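Home Modules Readings Handouts Contact

Sports Writing 2, Handout: Giving Players a Mark Out of Ten

3 min read

OK, so last week we did the straight match report and most of you survived it. Now we get to player ratings, which I love and which half the press box can't stand. Readers go to them first. I've seen people scroll right past 400 words of lovely prose to find out what the left back got.

Start with the number six. Six means the player did the job. Write it at the top of your notebook before kickoff and give it to all eleven of them, then move people up or down as the game goes on. If you wait until the final whistle and start from a blank page, you'll remember two goals and a red card and make up the rest (I did this for a whole season at Pirstead and Cameron McIver, my editor, caught me every time).
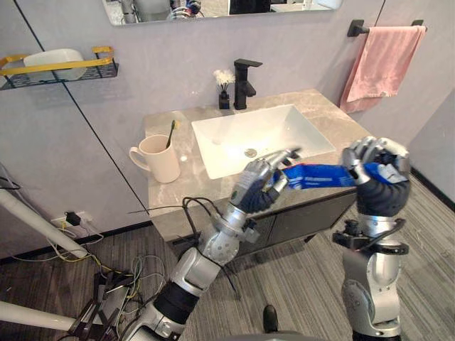
Blue towel with a lighter blue and white pattern, held over the sink.

Next, the comment. You get one or two short sentences per player, and they have to explain the mark. Look at these from the Skeltton game we watched in class:

Calum Lamont, 7 – Won nearly everything in the air and kept his passing simple. Booked late on for a tired tackle.

Gregor Lamont, 4 – Worked hard, but gave the ball away for the goal and never settled after it.

Notice the booking goes in even though Calum played well. And notice that Gregor's four is tied to something that happened. "Poor game" tells me nothing! Poor how? Was he caught out of position, was he slow on the ball, did he have Perić running at him all afternoon with no help from midfield?

Some things I'll mark you down for:

Giving everybody on the winning team an eight. Brelevier won their opener with one shot on target, and their midfield was a mess.

Rating the name. If the star striker touched the ball nine times and scored none, that's a five at best.

Forgetting the goalkeeper. A keeper with nothing to do gets a six and a note about his kicking or how he commanded his box.

Substitutes need at least 20 minutes for a mark. Anyone who comes on later gets "N/A" and you move on.
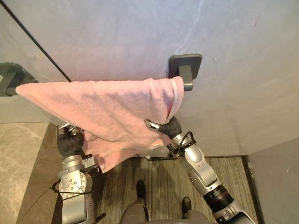 Soledad Campos wrote to me after the last session to say she thinks the 20 minute rule is unfair, and that a sub who scores the winner in stoppage time should get a number like anybody else. She'd give him an eight and be done with it. I go back and forth on this one – put your own view in your assignment and stick to it for both teams.

For September: pick any full match, rate all the starters on both sides, and keep the whole thing under 330 words, plus an intro of 50 words at most. Yes, that's tight. Cut the adjectives first. Ewan Cairns has the recordings if you missed the game in class, so ask him and please give them back.

Bring your notebook too, with the sixes crossed out. I want to see the moment you changed your mind.

Questions? Use the contact page | © Sports Writing course handouts | Back to top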